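객실 관리 실무 II
제7강 강의 자료: 석재 세면대 상판의 오염 판별과 수작업 세척
Terkelance 시설관리 교육과정

1. 학습 범위

이번 강의는 욕실 세면대 상판과 뒤쪽 백스플래시가 만나는 구간을 다룬다. 볼 내부의 도기 세척은 제6강에서 다루었으므로 비교가 필요한 부분만 언급한다. 실습 점검표는 Vaston 실습동 양식을 따른다.

2. 용어

상판: 세면볼 주위의 수평면. 천연 대리석, 인조 대리석, 대리석 무늬 수지판이 모두 현장에 존재하며 육안만으로 확정하지 않는다.
백스플래시: 상판 뒤쪽에서 벽을 따라 올라오는 수직면.
후면 접합부: 상판과 백스플래시가 만나는 선. 실링재가 시공된 경우가 많다.
에칭: 산성 성분이 탄산칼슘계 석재의 표면을 녹여 광택이 사라진 상태. 오염이 아니라 손상으로 분류한다.

3. 오염의 분류

3.1 백색 침착물
경수의 칼슘과 마그네슘이 건조되면서 남는다. 수전의 토수구와 레버 주변에 먼저 나타난다. 금속부에는 산성 세제를 쓸 수 있으나 석재로 흘러내리면 에칭이 발생하므로 도포하지 않고 천에 묻혀 사용한다.

3.2 갈색 및 적갈색 얼룩
철분, 금속 부식물, 화장품 잔여물 등 원인이 다양하다. 표면에 얹힌 것과 석재 내부로 침투한 것을 구분해야 한다. 침투성 얼룩은 문질러서 제거되지 않으며 습포제 처리 대상이다.

3.3 청록색 얼룩
동 배관의 부식이나 구리 성분이 있는 물건의 접촉이 흔한 원인이다. 염료나 세정제의 착색도 색이 비슷하므로 색만으로 원인을 단정하지 않는다.

3.4 분홍색 또는 붉은색 띠
볼 안쪽에 고리 모양으로 나타나는 경우가 많다. 미생물막이 대표적인 원인이다. 상판용 도구와 볼용 도구를 분리한다.

4. 후면 접합부의 수작업

넓은 면은 천을 펴서 손바닥 전체로 누르고, 접합부는 천의 가장자리를 모서리에 밀착시켜 좁게 움직인다. 반대쪽 손은 상판을 짚어 체중을 지지한다. 볼 가장자리에 체중을 싣지 않는다.

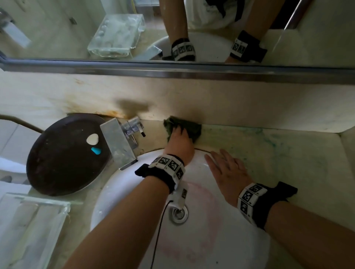
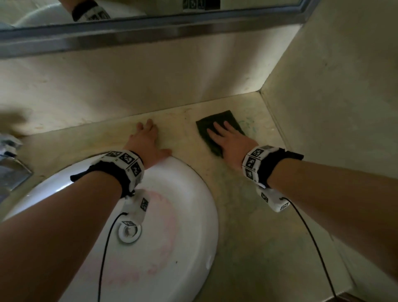

그림 7-1(위), 7-2(아래). 상판 작업 시 두 손의 위치. 7-1은 왼손, 7-2는 오른손으로 누르는 자세.

패드를 사용할 때는 연마 등급을 먼저 확인한다. 광택 마감 석재에는 비연마성 패드만 허용한다. 등급 표시가 없는 패드는 연마성으로 간주하고 눈에 띄지 않는 곳에서 시험한다.

5. 작업 순서

1) 상판 위의 쟁반, 장식품, 용기를 치운다. 쟁반 밑면도 확인한다.
2) 마른 천으로 먼지와 머리카락을 제거한다.
3) 중성세제 희석액을 천에 묻혀 후면 접합부부터 앞쪽으로 닦는다. 희석비는 1:200으로 한다.
4) 남은 얼룩의 위치와 색을 점검표에 기록한다.
5) 침투성 얼룩으로 판정되면 문지르기를 중단한다.
6) 깨끗한 물을 적신 천으로 두 번 닦아 세제를 제거한다.
7) 마른 천으로 물기를 닦고 접합부의 실링재 상태를 점검한다.

희석액은 실습조당 300 mL를 배부한다. 남은 용액은 다음 조에 넘기지 않고 폐기한다.

6. 금지 사항

식초, 구연산, 염산계 세제를 석재에 직접 사용하지 않는다.
염소계 표백제와 산성 세제를 같은 자리에서 연이어 사용하지 않는다.
금속 수세미와 면도날을 사용하지 않는다.
백스플래시에 분무기로 직접 분사하지 않는다. 거울 하단의 테두리로 액이 스며들 수 있다.

7. 기록

점검표에는 객실 번호, 상판 재질(미확인 시 '미확인'으로 기재), 얼룩의 색, 위치, 처리 전후의 변화를 적는다. 위치는 수전을 기준으로 좌, 우, 후면으로 표기한다. '깨끗함', '보통' 같은 표현은 쓰지 않는다.

8. 과제

Lirkgate 기숙사동 점검 기록에서 후면 접합부 얼룩 항목을 골라 3장의 분류에 따라 재정리한다. 분류가 불가능한 항목은 사유를 한 줄로 적는다. 습포제의 배합과 도포 시간은 제8강에서 다루며, 배부 자료의 83쪽을 미리 읽어 온다.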